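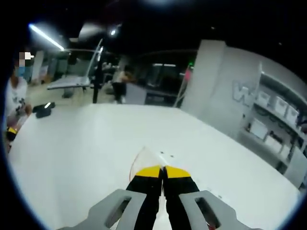

**Hand Gripper / Tip Care**

Do this every 400 cycles or when thin film starts slipping.

1. Close fingers all the way. Yellow tips should meet at the point, no gap up the center seam.
2. Gap? Open, wipe both tips, dry cloth. Close again.
3. Still a gap: swap both tips. Always as a pair. Rivel tips only.
4. Test on a clear plastic sheet, flat on the table. Seven picks, near the edge. No drops.
5. Log the cycle count.

**Note:** new tips feel stiff for the first 40 or so closes. Normal, dont bend them.

**Caution:** no solvent on the yellow parts. Keep skin clear of the seam when closeing.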